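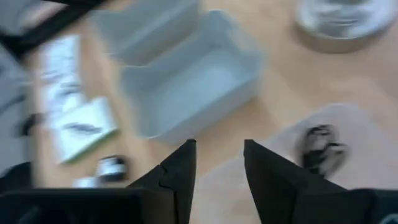
Fig. 1. Tabletop in light wood.

Unit 3: Wood and Moisture
Course notes, Furniture and Interior Materials, Mendville
Instructor: Piret Kairys

3.1 Why wood moves

Wood takes up moisture from damp air and gives it off again in dry air. As it does so, it swells and shrinks. The movement is very small along the grain and much larger across it. A wide solid top may therefore fit its base in August and strain against its screws in February.

Moisture content is stated as the weight of water in a piece divided by the oven-dry weight of the same piece, multiplied by 100. Green lumber can give a figure above 100 percent. Students often take this for an error in arithmetic; it means only that the water weighs more than the dry wood.

3.2 Fixing a solid top

A solid top must be held flat but left free to move across its width. Slotted screw holes, wooden buttons and metal clips are all accepted methods. Glue along the full length of a cross rail is not, and drawings that show it will be returned for correction. 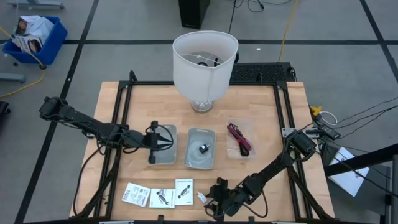
The direction of the slots should be marked on the drawing. Where a top is fixed firmly at the front edge, all movement is pushed to the back — a sound choice when the front must line up with a drawer or door. Where it is fixed at the center, the movement is shared between both edges.

3.3 Finishes

Oil, wax and varnish slow the exchange of moisture. None of them stops it. Both faces of a board should receive the same finish, including the face that will be out of sight, or the board may cup.

Reading and assignment

Read Sutter, "Seasonal Movement in Domestic Furniture," pages 3 to 25, on reserve in the Mivesley reading room. Prepare one sheet showing a solid top on a four-leg base, with grain direction and all fixings marked. Sheets are due at the March review. Questions on drawing standards should be addressed to Remo Widmer.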